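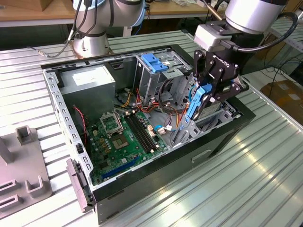
Maricel Manalo wrote back before breakfast to say that my casualty table for Mercado is wrong by one line, and that the ambush on the Clorell road should be entered as a single attack by a single group. Her argument is that the two claims of responsibility use the same wording for the approach march and the same misspelling of the village, and that a rival faction would not copy an error of that kind.

28 April 2026. I have gone over it twice and partly agree. The two statements were issued 11 hours apart. The first gives eight soldiers killed and one vehicle burned. The second gives the same dead, adds a captured mortar, and is signed in the name of the northern command, which was supposed to have broken with the main body in the first week of the month. If the split is real, two commands are claiming one action. If it is not, the second statement is a correction and the split was overstated, by me among others.

Army figures do not settle it. The spokesman's note puts losses at eight, has no mention of a mortar, and places the contact four kilometres further east than either claim. The market women interviewed at Jemier heard firing in two periods with a gap between them. A gap fits a withdrawal and pursuit as well as it fits two separate attacks.

Decision for the log: one incident, two claims, attribution open. I have changed the line and left the old value in the notes column with the date of change. Incident number stays 3199. Renumbering would break the cross-references in the displacement sheet.

Spent the rest of the morning on displacement. Janelle Policarpio sent the registration counts from the school at Nondness: 26 households new since the last return, most of them from the two farming hamlets south of the road. Her form records the day of arrival and not the day of departure, so I cannot tie them to the ambush. Several could have left after the grain seizures earlier in April. Asked her to add a departure column. She says the clerks will do it from the next sheet onwards and will not go back over the old ones. Accepted.

Read the leader's recorded address again in the afternoon, in the longer transcript. He names no defectors. He speaks of "brothers who are tired", twice, and the second time promises safe return to those who bring their weapons. The short version left that passage out, and my paragraph on a purge was drawn from the short version. Paragraph withdrawn.

Replied to Maricel at five: one incident agreed, single group not agreed, evidence insufficient. Sent her the page of the transcript.

To do: obtain the second statement in the original language, check the spelling of the village in the three earlier claims, ask for the position of the Clorell checkpoint on the morning concerned. Phone line poor after six.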